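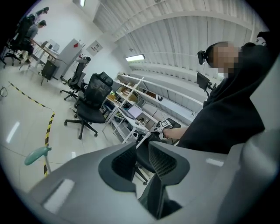
4.2 共用作業室における什器の配置と床面の使われ方

ラムデール棟の作業室は、事務机の区画と作業区画が壁で仕切られずに続いている。両者のあいだには白い棚が置かれ、開口部に段ボール色の箱や小物が収まる。本節では、この棚から床までの範囲を対象に、物の置き場がどのように決まり、どの程度守られていたかを報告する。観察期間は21日間、聞き取りの対象は室の利用者12名である。

棚は室に対して斜めに据えられている。当初の平面図では壁に平行であったが、3月の模様替えの際に通路を広くとる目的で角度が変えられ、その後戻されていない。斜めの配置により、棚の手前にある白い机には両側から近づけるようになった。一方で、机と棚のあいだに椅子が入り込みやすくなり、利用者の多くが「椅子をどかしてから棚に手を伸ばす」動作を挙げた。椅子はいずれもキャスター付きで、使い終えた位置にそのまま残される傾向がある。椅子の定位置を定めた掲示はなく、設ける予定もないとのことであった。

上方の条件についても触れておく。机の高さで測った照度は、作業区画の中央で400ルクス、棚の裏側の床で100ルクスであった。蛍光灯の位置は模様替えの前から変わっておらず、棚の角度を変えたことで裏側に暗い帯が生じた。落とした小物が翌日まで見つからなかったという回答は、この帯の周辺に集中している。 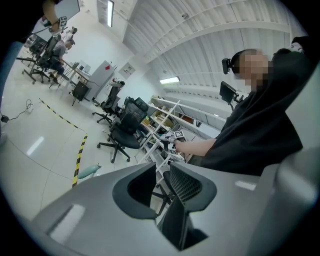
図4　作業室の天井面。白い波形の天井に長い梁が通り、蛍光灯が取り付けられている。

4.3 床上の物品と区画テープ

床は白いタイル張りで、黒と黄の縞のテープによって一部が区切られている。利用規則ではテープの内側を「仮置き可」、外側を「通行優先」としているが、規則を読んだことがあると答えた利用者は半数に満たなかった。残りの利用者は、テープを注意喚起の印とだけ理解していた。どちら側に置いてよいのかを誤って答えた者もいた。

床に残る物品は三種に分けて記録した。第一は掃除用具で、ブラシとちりとりが該当する。用具掛けは入口脇にあるが、使用後に戻された割合は低く、次に使う場所の近くに寝かせておく者が多い。第二は集められた小物である。紙くずと、まだ使える箱などとが同じトレイにまとめて入れられ、捨てる物か戻す物かの判断が先送りされる。青緑色のトレイはもともと部品の受け皿としてノットポート棟から移されたもので、掃除の途中の一時置きに転用されていた。第三は電源コードで、机から離れた場所で機器を使う際に床を横切る。コードについては、抜いたあと巻かずに残す例が目立った。

このうち最も意見が分かれたのは第二の小物であった。トレイの中身を誰が仕分けるかは決まっておらず、掃除をした者が仕分けまで行うべきだとする意見と、掃除と仕分けは分けてよいとする意見とがほぼ同数であった。

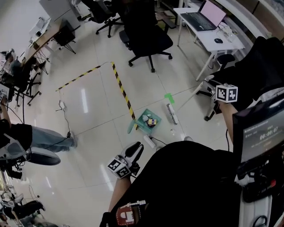

ンゴジ・アフォラビは、トレイを床に置くこと自体は構わないが、使える物とごみを一緒に入れるのはやめてほしいと述べた。後から見ると全部ごみに見えるため、過去に未使用の箱を捨ててしまったことがあるという。ヘルト・ズールーはこれに対し、仕分け用の容器を二つに増やせば床がさらに狭くなると反対し、棚の一段を空けて戻す物をそこに載せる案を挙げた。

後者の案は観察期間の終盤に試行された。空けた段は棚の裏側寄りにあり、前節で述べた暗い帯に近い。載せた物が奥に押し込まれて見えなくなる例が数件あり、置き場の明るさが仕分けの継続に影響した可能性がある。ただし試行期間が短く、利用者の入れ替わりもあったため、トゥロスリー棟での同種の記録と合わせて次章で改めて検討する。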